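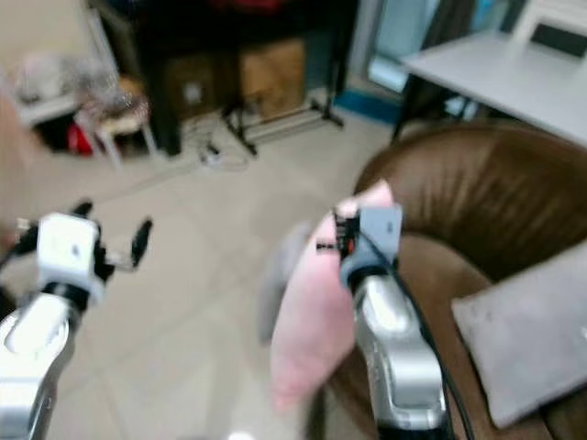

Can a machine tidy a living room yet?

kultow_dad
Posted 23 February 2020

My wife and I have been going back and forth on this all winter. We have three kids, two dogs and a living room that fills up again by lunchtime, and I'd happily pay 2,000 dollars for something with arms that picks soft toys up off the floor and puts them in a basket. Is that silly? Are we five years out, or twenty?

Isabelle Petrenko
Not silly at all! But soft things are the hard part, bless them. A plush rabbit never lies the same way twice, and half the time an ear is under the chair. I worked on a packing line at Vachon for years, and the machines there were wonderful with boxes and hopeless with anything floppy.

stirnden39
I'd disagree a little, Isabelle. Grabbing a toy is pretty well solved, if you don't mind it being slow. Knowing where it goes is the trouble - is that cushion supposed to be on the armchair, or did somebody throw it there? And then you've got cables all over the floor, at least in my house.

Darcy Penner
Slow is fine by me. My dishwasher takes two hours and I love it dearly. Let it putter around all night, as long as it leaves the dogs alone.

kultow_dad
Ours would carry the arm off to the yard, Darcy. I'll ask again in September and see if any of you have budged.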